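We have been in the new place for most of a month now and the kitchen is the only room that feels finished. The boxes are in the hall, the bookshelf is still in pieces, and I have stopped apologizing for it when people come over.

I grew up in Platville in a house with one drawer for everything, so I never thought much about where plates go. Then we moved to Gritham and had a dishwasher for the first time, and I found out that two people can disagree about it for years. Norbert loads from the back. I load from whatever side I'm standing on.

What we did agree on this time was keeping a dish rack down in the sink. My old one stood on the counter and left a ring of lime under it that took vinegar and a whole evening to get off. With the rack in the sink, the drips go straight down the drain and the counter stays free. It holds plates upright, and that's mostly what we need it for. Pots get dried by hand.

The other thing I like is how close the dishwasher is. It's to the right of the sink, and with the door down you can move a plate from one to the other without taking a step.
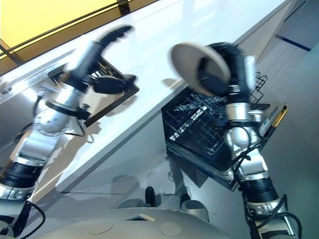
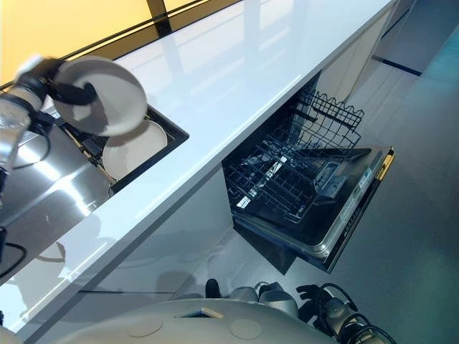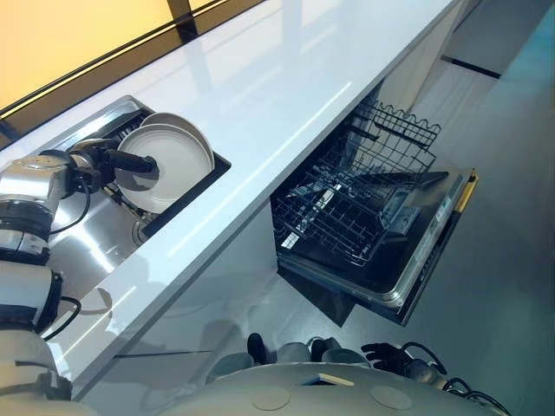 I was not sure about a white counter. Kamil had one in his last apartment and complained about coffee stains every time I visited. So far ours wipes clean with a damp cloth, though the gloss shows every streak if the sun is low. I do it once after supper and leave it alone until morning.

The yellow light behind the counter is staying too. I thought it would be too much, and Norbert thought it would be too dim. It's good enough to wash up by at 7 in the evening with the ceiling light off.

Still to do: a hook for the towels, a better place for the dish soap, and something for the lids. I saw a lid holder I liked but I'm not paying 300 for it - Branislav says he can make one out of scrap, and I plan to hold him to that.

Recent posts
Moving out of Gritham, part 2
What to do with a drawer full of lids
The bookshelf that won't go together
Getting lime off a countertop
August in the garden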